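Recommissioning the Stumlow: Notes on Paint, Brakes and a Long Winter
Posted by Aslı Akgül, April 2024 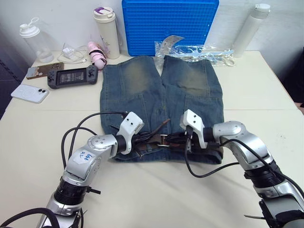 The Stumlow saloon has now returned to the road after its winter lay-up, and it is appropriate to set out what was done to it, in what order, and with what result. Several readers have asked for such an account following my earlier remarks on storage. The first matter is paintwork. The car retains most of its original cellulose finish, thin in places along the tops of the front wings, and it will not tolerate careless handling. Persons assisting with the car are asked to attend to their clothing before they lean over it. A leather belt with a silver metal buckle near the middle, as on these jeans, sits at exactly the height of the wing, and should be removed or covered by an apron. The same applies to wristwatches, rings and keys carried in a front pocket. I regret to record that the mark beside the nearside bonnet catch was made by my own buckle, in June of the year I bought the car, and it remains there.

The car was washed by hand with cold water and a mild shampoo, and left to stand with the doors open until the shuts were dry. It was then polished with Kusiritz, which I continue to prefer to the alternatives for older finishes. Kusiritz is slow to apply and slower to remove. It should be worked in small areas with a soft cloth, and it must be kept off the rubber seals, where it leaves a white bloom. One tin has lasted me since I acquired the car and I expect to need another before next winter.

Brakes

The brakes received the greatest share of attention. On first moving the car out of the garage, the offside rear wheel was found to be binding. I had left the handbrake off and the wheels chocked, as I have always recommended, so a shoe sticking to the drum seemed unlikely. The drum was drawn with some difficulty and the wheel cylinder proved to be seized on one side. A replacement was obtained from Iglesias, the parts supplier at Fastley, who had one on the shelf and who also advised changing the flexible hose while the system was open. I accepted that advice. The old hose was swollen internally and would not pass fluid freely in either direction.

The work was otherwise straightforward. I should mention that the adjuster on this model turns the opposite way on the offside, and that the workshop manual is wrong on this point in its first printing. Owners who find the shoes backing off when they expect them to tighten should not force the adjuster. The square end rounds very easily. My own manual has been corrected in pencil by a previous keeper, for which I am grateful.

All of the fluid was replaced. The system was bled in the usual order, beginning with the wheel furthest from the master cylinder, and the pedal is now firm and somewhat higher than before. A second bleed was carried out after the first road test as a precaution. No air was found.

Fuel and ignition

The petrol left in the tank over the winter was drained and not reused. I know that opinion is divided on this. Many owners fill the tank to the brim in the autumn to exclude moisture, and run the car on that fuel in spring without difficulty. In the case of the Stumlow the tank outlet is at the lowest point, and anything that has settled there goes directly to the pump. The drained fuel had darkened and carried a small quantity of fine rust, and the in-line filter was changed for that reason.

The points were cleaned and reset, and the plugs were inspected and returned. The rotor arm was replaced. I have now had three rotor arms fail on this car, all of recent manufacture, and each time the symptom was the same: a clean start, several miles of ordinary running, and then a complete loss of power when hot. A spare is carried in the door pocket together with the tools to fit it. The new arm is an old one, if the expression may be allowed – unused stock from a box at the Fastley autojumble, with the rivetless pattern of spring that the later ones lack.

The engine started on the third attempt. Oil pressure was slow to register, as it always is after standing, and I had turned the engine on the handle beforehand with the plugs out. The tappets were noisy for a short time and then settled.

Road test

The first run was to Fastley and back by the old road, a distance of 30 miles in all, in dry weather and with little traffic. The car pulled evenly in every gear. Second gear remains difficult to engage when the oil is cold, and I do not intend to disturb the gearbox on that account. Above 3,000 revolutions there is a vibration through the gear lever that was not present in the autumn. I suspect the rear gearbox mounting, which has been soaked in oil for many years and has probably reached the end of its useful life. A new mounting has been ordered. Until it arrives the car will be driven gently and over short distances.

The heater does not work. The valve on the bulkhead was found open, and warm water reaches it, so the fault must lie in the matrix or in the return pipe. It is not urgent at this time of year and will be looked at when the dashboard is next out.

The distance covered since the engine was rebuilt stands at 3,228 miles, according to the log kept in the glovebox. The oil was changed on the car's return, while still warm, and the filter with it. The drained oil was dark and otherwise unremarkable. I have gone back to the thicker grade recommended in the original handbook after one season with a thinner oil, during which consumption rose noticeably and the rear main seal wept onto the garage floor.

Matters outstanding

The following remain to be done: the gearbox mounting as described, the heater, the offside door glass, which drops the last inch without warning, and the carpet in the rear footwell, which was damp when the car was uncovered. The source of the water has not been established. The windscreen rubber is sound, and the drain holes in the sills are clear. My present suspicion falls on the grommet where the loom passes through the boot floor. I should be glad to hear from any other Stumlow owner who has traced a leak of this kind, particularly on a saloon with the later pattern of boot hinge.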